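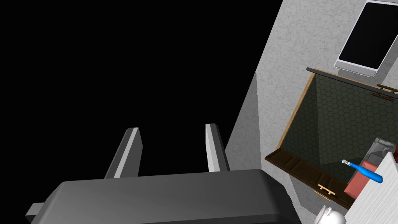
Javiera Zúñiga runs teleoperation for the manipulation group at Prulis, where operators drive a simulated arm through household tasks and the recordings are used to train a policy. The current task set is retrieval from cabinets and drawers. The target is a small object, for instance a toothbrush lying among other items.

"The wrist view is the hard one," Zúñiga says. "The palm housing takes up a lot of it, and the angle changes with every rotation. A new operator overshoots for the first 75 episodes, then stops thinking about it."

Each operator records up to 500 episodes per task. Yogesh Bhatt, who maintains the control stack, filters them before training. He discards any run with a pause longer than 7 seconds.

"A pause is a decision the policy can't see," Bhatt says. "It learns to hover. We had a model that opened its fingers over the drawer and stayed there."

The group tried guiding a physical arm by hand first. Zúñiga found the contact forces more natural but the resets too slow – in simulation a reset is one key.

Bhatt would keep some hand-guided data anyway. "Thin handles are where simulated friction is worst. I'd take 600 real grasps on a toothbrush over another month of tuning." The two have not settled the question.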